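4.2 Where the fasteners went: drive bays and caddies

We now turn to the part of the desktop tower that gave us the most pleasure to study, the hard drive bay. Readers who came to this paper from office furniture or bicycle repair may find it odd to devote a whole section to a metal box with slots in it. We hope to win them over. In our sample of 300 retired office towers, sorted at the Palthorpe depot between spring and November, no other area showed so much variety in how one part is held to another.

The older machines in the sample hold the drive with four screws, two on each side. Getting at the far pair usually means taking off both side panels, and in many towers it also means pulling the whole cage. The screws are small, they take a different thread from the case screws, and they like to fall under the motherboard. Our sorters kept a magnetized tray on every bench, and the trays filled up fast. Screws from different makers got mixed together within a day or so, and after that, putting a drive back in its own case became a matter of trial and error.

The newer machines mostly use a caddy. A caddy is a light plastic cradle that flexes open, takes the drive between its arms, and snaps around it. Short pins on the inside of the arms sit in the holes where the screws used to go. The cradle and drive then slide into the bay together as one piece. There is a lot to like here! The person doing the work needs no driver, the drive is easy to grip by its sides, and a spare caddy can be moved to another tower of the same line in moments. Color helps too. Several makers mold the parts meant for fingers in one bright shade, often blue or green, and leave everything else gray or black. A first-time sorter at Palthorpe, given no training at all, went straight for the colored parts on her opening tower and had the drive out before we had finished setting the timer.

We timed removals for both kinds of bay, with the tower on its side and the panel already off. Caddies took a median of 18 seconds. The screw-held drives took much longer and varied far more, mainly because of stripped heads and cables routed across the front of the bay. We leave the full comparison to Section 5, where the cable question gets the attention it deserves.

Cables turned out to matter more than we had guessed. A drive has two connectors at one end, data and power, and both have to come off before the drive can travel. In a roomy case this is easy. In a compact one, the power supply sits close by, its thick bundle of leads is folded into whatever gap is left, and the data cables run along the edge of the board on their way to the bay. Sorters who unplugged first and reached for the caddy second had very few snags. Those who did it the other way tended to drag the data cable along with the drive, and on 2 towers the connector on the board side came loose and had to be reseated.

The side-lying position deserves a word as well. With the open side facing up, as in Figure 6, everything in the case can be seen and reached from one place, and a loose screw stays roughly where it lands. Nearly all of our sorters settled on this position by themselves. The exceptions were the people who had learned on the Huaranga line, a tower with a hinged drive cage that swings out only when the case is upright. 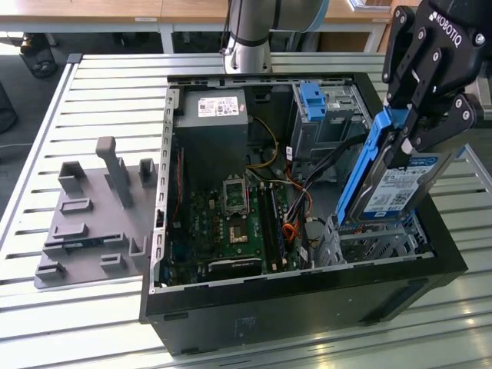 Figure 6. A 3.5-inch drive in its blue caddy at the drive bay of an open desktop tower. The slotted rails of the bay are visible beneath it.

Heriberto Barajas, on reading a draft of this section, wrote that we were being too kind to the caddy. Plastic arms get brittle, he pointed out, and after enough years in a warm case the first flex can be the last. He had seen whole crates of drives from one model come in with a snapped cradle on each, and he would take four honest screws over that any time, so long as somebody had labeled the bag.

It is a fair objection, and one we were glad to get, as it sent us back to the bins. The Cerken depot keeps its broken caddies for plastics recycling, and its log lists about 2,000 of them. Most had failed at the corner where the arm meets the front strip, which is the same corner that bends when the drive is put in. The makers who thickened that corner show up in the log far less often. Those who made it thinner, presumably to make the arms easier to spread, show up on almost every page.

The Sekumum refurbishing guide already suggests warming a stiff caddy in the hands before spreading it. We tried this on a small batch and enjoyed it, but the batch was too small to report a rate. Broken cradles were left out of the timings given earlier in this section and are treated separately in Section 5.3.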